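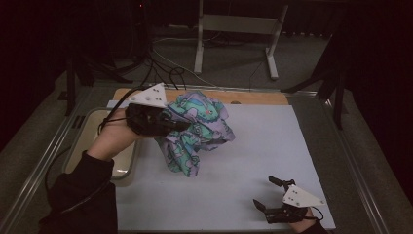

The night shift at Denside asked whether the monthly check can be left out when the cell has stopped only for a change of cloths. The answer is no, and Lewis has said the same in writing: a stop for cloths is a stop of a few minutes, and nothing of the list below is covered by it.

Folding cell Durnulum, hand-held gripper station
Monthly inspection, December
Filled in at the table, before the first session

1. Table and board

1.1 Metal frame of the table stands firm, no foot is lifted. OK
1.2 White board lies flat and does not rock when pressed at the corners. OK after correction
Comment: One corner was moving a little. I cleaned the underside and turned the wooden board below it, and now it is quiet. If it comes back next month, I propose to order a new wooden board and not to put paper under it.
1.3 Surface of the board clean, no glue, no scratches which catch the cloth. OK
1.4 Tray at the left side in its place. OK
Comment: Please do not keep screws in the tray. I found two there, and they belong to the drawer.

2. Grippers, left and right

2.1 Fingers open and close over the full way without a jump. Left OK, right OK
2.2 Finger pads not worn at the tips. Left OK, right to be watched
Comment: The right pad is shiny on the inner side. It still holds a single layer of cloth. Kaken writes in the cell manual that pads are changed after 500 hours, and by our book we are almost there. I would change both together, so that they feel the same in the hand.
2.3 Closing force with the spring gauge, permitted 13 to 15 N. Left 15, right 13
Comment: Both are inside the limit, but at opposite ends of it. I did not adjust them, because the pads will be changed anyway and the work would be double.
2.4 Hand grip clean, no sharp edge where the fingers of the operator lie. OK
2.5 Drop test with the test cloth: take it at one corner, lift, hold, put down. OK on both sides

3. Marker plates

3.1 White plate on each gripper is tight, no play when moved with the thumb. Left OK, right not OK, corrected
Comment: One screw on the right plate was loose by half a turn. Tightened by hand with the short key. After this the calibration must be done again, also if the plate looks straight. It was done, see 5.2.
3.2 Holes in the plates free from dust and fluff. OK
Comment: The fluff comes from the new cloths. A dry brush is enough. No spirit on the plates, please, it was tried in Denside and the white became dull.

4. Cables

4.1 Cable of each gripper without cuts or hard bends. OK
4.2 Cable is long enough for the highest lift and does not pull at the wrist. Left OK, right OK
4.3 Left cable does not lie on the board in the working area. OK
4.4 Cables on the floor bundled and out of the walking way. Open point
Comment: The bundles are tied, but they are not fixed to the carpet, and one can catch them with a shoe. Lewis has promised cable covers. Until they arrive, the operator comes to the table only from the front side.
4.5 Plugs fully inserted, tested by a light pull with the power off. OK

5. Surroundings and function

5.1 Stands and tripod do not move when touched, all clamps closed. OK
5.2 Calibration repeated after work on the plates. OK, 200 positions taken, none rejected
5.3 Curtains closed, no daylight on the table. OK
5.4 Stop button stops the recording and the grippers are reported as free. OK

Result: the cell may be used. Open points are 4.4 (cable covers, Lewis) and 2.2 (pads, to be ordered from Kaken by us). The screw from 3.1 is to be looked at again after one week and the finding written on the back of this sheet.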